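Folding by the Hundred

At Floltix, the training set for a garment-folding policy is built one shirt at a time. An operator drives both arms by hand, the software stores joint positions and camera streams together, and each attempt becomes an episode. The target for the first release is 1,000.
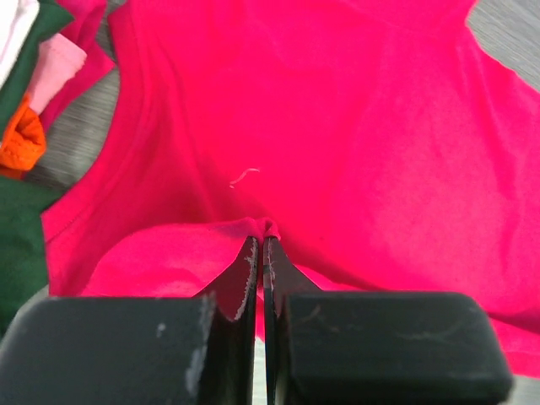
A pinch on a pink T-shirt, from a wrist camera.

Cloth is awkward to learn from. A shirt has no fixed shape, so a grasp that suits one crumple may be useless on the next. Urmila Kushwaha, who runs collection at the Sandach site, asks her operators to vary the starting heap and to leave their corrections in. "A clean demonstration teaches the arm very little about getting out of trouble," she says.

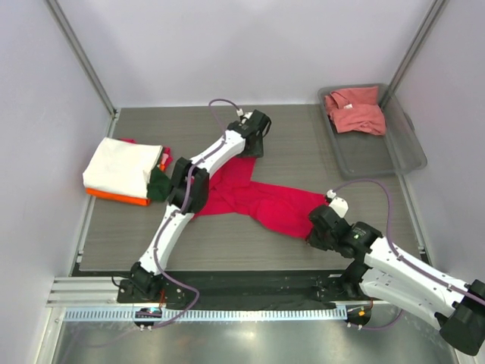

Operators work in blocks of 11 episodes, then swap. Each episode is tagged for garment type and outcome, and a second person checks the tags before upload. Failed folds are kept under a separate label. By the end of July the team had 400 episodes that passed review.

Wrist views carry most of the detail near the fingertips, where small errors in grasp height matter. Kushwaha's next trial will train one policy with them and one without, using the same episodes. 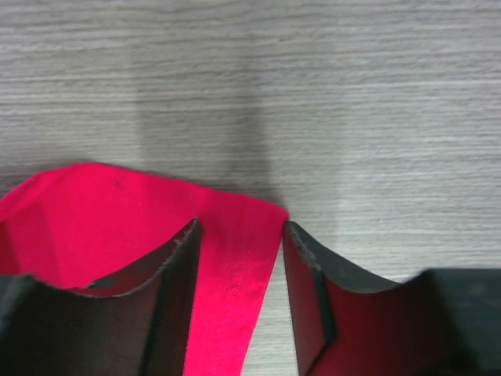 Stitching on the cloth between the two gripper fingers.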